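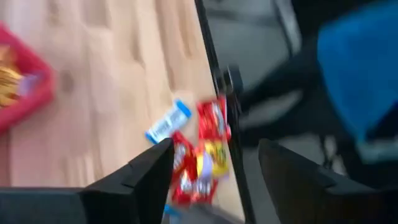 Filed under: Grippers, Wrist cameras

Wrist camera notes, part 2: exposure, blur, and the Pludby fingers

The last post ended with the arm bolted down and the hand-eye calibration holding steady. Since then I have spent most of my evenings on the two things I put off: which camera stays on the wrist, and whether the Pludby fingers are worth keeping over the flat pads that came with the gripper.

The task is the same as before. Snack packets lie on a wooden table, a red plastic basket stands off to one side, and the arm has to get one into the other. Packets are a decent test object. They are shiny, they deform, they slide over each other, and the part you can grab changes every time you put one down.

Camera first. I have been switching between a Mokton module with a rolling shutter and a Chuensuk with a global shutter. On paper the Mokton wins on everything I would normally look at: more pixels, better color, a wider lens, a lower price. At rest it is the nicer picture by a good margin. The trouble is indoor light in the evening. With auto exposure on, the driver settles on a long exposure, and once the wrist rotates you get the kind of smear at the top of this post. You can still tell red from yellow and find the white packet with the blue ends. The lettering on the wrappers is gone, and the edges come out doubled.

For a detector that only looks for colored blobs this is survivable. For anything that needs an edge it is bad. My grasp planner fits a line to the long side of a packet and closes across it. A doubled edge gives it two candidate lines a few pixels apart, and it flips between them on alternate updates. The wrist then twitches, and the twitch adds more blur.

I tried the obvious fixes in this order.

Fixed exposure, gain raised to compensate. Blur dropped a lot. Noise went up and the dark fingers started to merge with anything dark behind them, such as the gap past the edge of the table. Tolerable with a median filter.

More light. A cheap LED panel clamped to the shelf helped more than anything in software. It also put a highlight on every wrapper facing it. Turning the panel toward the ceiling got rid of most of the highlights and cost me half the light.

Slower wrist. Capping the joint velocity on the final approach works on any camera. It makes each pick longer, and I find it dull to watch.

Ignoring frames above a rotation speed. This is what I kept. The controller already publishes joint velocities, so the vision node drops any image taken while the wrist is over a threshold and holds the last good estimate. It took an hour to write and most of that was getting the timestamps to agree.

The Chuensuk needed none of the timestamp work. With a short exposure its edges stay put, and rolling shutter skew is no longer a thing I have to think about. Its color is dull and the field of view is narrow enough that the basket leaves the image well before I would like. Losing the basket matters less than I expected, as its position is saved at the start of a run and it only moves if the arm hits it.

Logging both cameras over the same set of motions gave me 1471 images to go through, which I did by hand, marking each one usable or not for the edge fit. I am not going to publish a percentage. The lighting changed partway through when the sun went down, and the comparison is not clean. The direction was clear enough: during travel the Chuensuk was ahead, and during the final approach, with the velocity cap on, I could not separate them.

Now the fingers. The Pludby set is black, angular, and comes to a point. The flat pads are rectangles with rubber on them. The points get under the crimped seam of a packet, and the pads need something with a bit of height to close on. When packets lie on top of each other, the points can go for the top one with less disturbance to the ones beneath. I had that arrangement in mind when I ordered them.

Three complaints:

The tips sit high in the wrist view and hide whatever is directly in front of them during the last bit of the approach. I mask them out with a fixed polygon and plan from the image before that.

The inner faces slope, so force on a soft packet depends on how deep it sits between them. My current limit was tuned for the flat pads and is wrong for these.

They are hard. A point pressed into a tabletop will mark it. I added a minimum height and then lowered it twice, and it is still a compromise.

Grażyna Kwiatkowski wrote after the last post to suggest thin silicone sleeves over the tips. I have a pair cut but not glued. They should help with the marking, and I expect them to cost something at the seams, where a thin hard edge is the whole point.

On the controller side there is little to report. The Brarnlow board has run without a dropout since I replaced the USB cable. I would still like it to report motor current faster than it does, as that is the only force signal I have.

For now the configuration is the Mokton with fixed exposure, the velocity gate, the LED panel bounced off the ceiling, and the Pludby fingers. I prefer the wider view to the sharper one as long as the gate does its job. If the flipping comes back I will swap the Chuensuk in and leave it there.

Still on the list for June:

Retune the grip limit for sloped faces
Glue the sleeves
Try a packet lying right at the table edge, where the line fit likes to pick the table instead
Upload the masks and the velocity gate code, once I have taken my own paths out of it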